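Low hot water flow and short cycling, first-floor washroom, Stadthorpe
Caradog Parri
August

Reported fault: hot water at the first-floor washroom basin runs for a short time, then drops to lukewarm, then recovers. Cold side normal. Ground floor kitchen normal on both sides. The complaint had been open for two weeks before it reached me, with one earlier visit recorded as "no fault found".

Installation: Visser combination boiler in the ground floor plant cupboard, installed before the washroom was refitted. Hot pipe to the first floor is 15 mm copper, lagged as far as the riser and bare after that. The basin mixer is a single-lever type. A Fisine flow restrictor is fitted in the hot tail under the basin. There is no secondary return.

09:10 - Boiler display clear. Fault history shows code 14 repeated many times, all self-cleared. The installer's sheet taped inside the cupboard door gives 14 as "DHW demand lost during ignition". No lockouts logged. System pressure normal and steady.

09:25 - Ran kitchen hot tap fully open. Boiler fired at once and held temperature for the whole test. This clears the burner, the gas supply and the plate heat exchanger as far as I am concerned. A partly blocked exchanger would have shown up on the kitchen tap first, as it draws the most.

09:40 - Ran washroom basin hot, lever fully over. Boiler fired, ran briefly, went out, fired again. The cycle repeated for as long as the tap was open. Same result with the lever at half lift, except that the boiler sometimes did not fire at all.
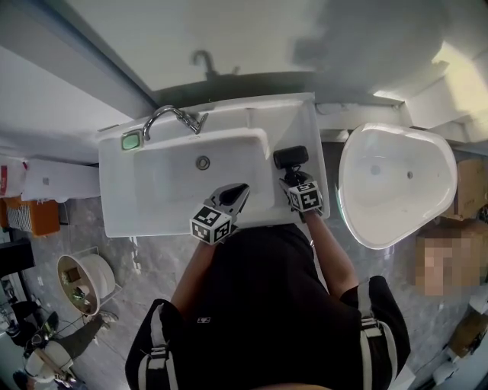

10:05 - Opened the washroom shower at the same time as the basin. Boiler stayed lit and the basin ran hot throughout. Closed the shower and the cycling came back. The flow sensor in the boiler needs a minimum draw before it will keep the burner on, and the basin by itself was sitting close to that minimum.

10:20 - Isolated the basin hot tail and removed the Fisine restrictor. Mesh on the inlet side held a quantity of grey scale and a few flecks of jointing compound. Rinsed it and refitted. Flow improved by eye, but the boiler still dropped out after a minute or so with the lever at half.

10:45 - Checked the restrictor against the refit paperwork. The drawing calls for the blue insert. The one fitted is the white insert, the next size down. Both look the same from outside once the collar is on, and the part number is only on the insert itself.

11:00 - Rang the trade counter at Trurkcombe. Blue insert in stock, order reference 2400. Collected over lunch.

13:30 - Fitted blue insert. Boiler fired at full lever and at half lever and stayed lit on both. Left it running at half lever while I put the lagging on the exposed section above the riser. No dropouts in that time. Display showed no new code 14.

13:50 - Checked the low end. With the lever barely lifted the boiler does not fire and the water runs cold. This is normal for this boiler and cannot be adjusted at the basin. Site contact told. She asked whether a small electric heater under the basin would get round it - it would, but there is no fused spur on that wall and I would not recommend it for the sake of a trickle.

14:10 - Cleaned the inlet filter on the boiler cold feed while the cover was off. Light debris only. Refitted cover, tested for leaks at the basin tail, filter housing and isolating valve. All sound.

Cause: undersized flow restrictor in the basin hot tail, made worse by debris on the mesh. The earlier visit tested from the kitchen tap only and so could not have found it.

Parts used: one Fisine blue insert, two fibre washers, one length of lagging.

Outstanding:
The second-floor washroom was refitted under the same job, number 443, and may have the white insert as well. Not checked, as the room was locked and the key was off site. No complaint recorded from there so far.

The riser valve is stiff and weeps slightly when turned. Left open. It should be changed the next time the system is drained down.

Fault history on the boiler was cleared at 14:20. If code 14 comes back, note which outlet was running and how far the lever was lifted before resetting anything.

Status: left open pending second-floor check. Ticket 194 to be linked to this one.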